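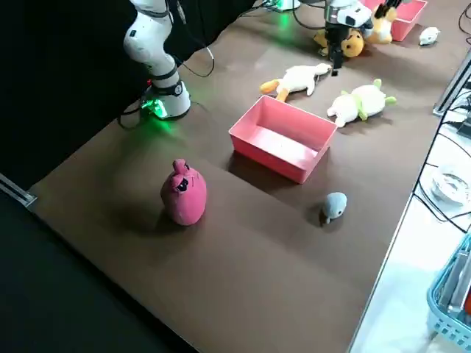 The Goose Problem

So the planner hated the goose. I'd been telling Marites this since lunch and she kept saying a planner can't hate anything, it's a cost function, go fix the cost function. Fine! But you tell me why Favillow (my planner, my baby, two winters of my life) would look at a table of plush toys and two pink bins and rank the long white bird dead last every single run.

"Neck," said Marites Tiongson, not looking up from her terminal. "Your segmenter thinks the neck is a second toy."

I pulled up the log. 379 grasp candidates, and the ones on the neck all had a little collision flag next to them, because Favillow believed there was a goose head there and also, separately, a goose. It was being polite to both of them.

I wanted to patch it right then, but Erlinda Salazar wanted a clean grasp on the wrist feed before she'd sign off on the new build, so I masked the bird out and let the planner take whatever it liked best. It went for orange. It always goes for orange.

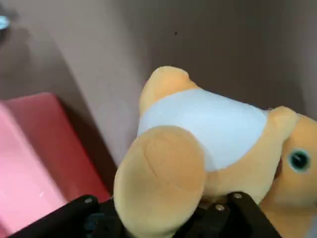 Wrist view, orange plush between the fingers.

Erlinda looked at that for a long time. "It's holding it by the bottom," she said.

"The scorer likes bottoms," I said, and then I heard myself, and Marites had to leave the room.

I stayed late and merged the two blobs with a stupid little rule about matching color across a narrow bridge. Three tries. The first one merged the goose with its green-and-white neighbor, and for a minute my screen had the biggest bird in the world on it. I saved that one, I'm keeping it forever. 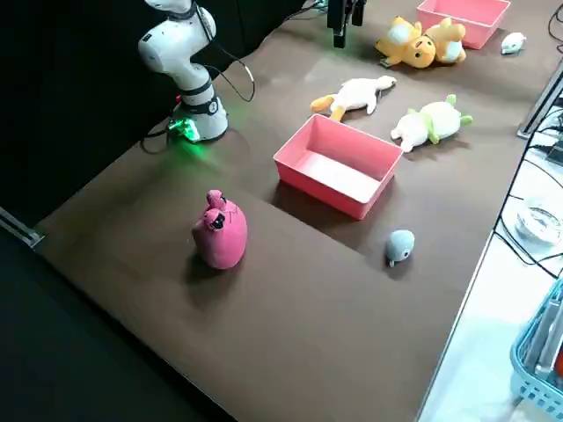
Why not just retrain the segmenter on more geese?

Retraining takes all night and the rule took me twenty minutes. Marites wants it done the proper way anyway, so she's labeling 600 frames, and she says I'm doing the necks.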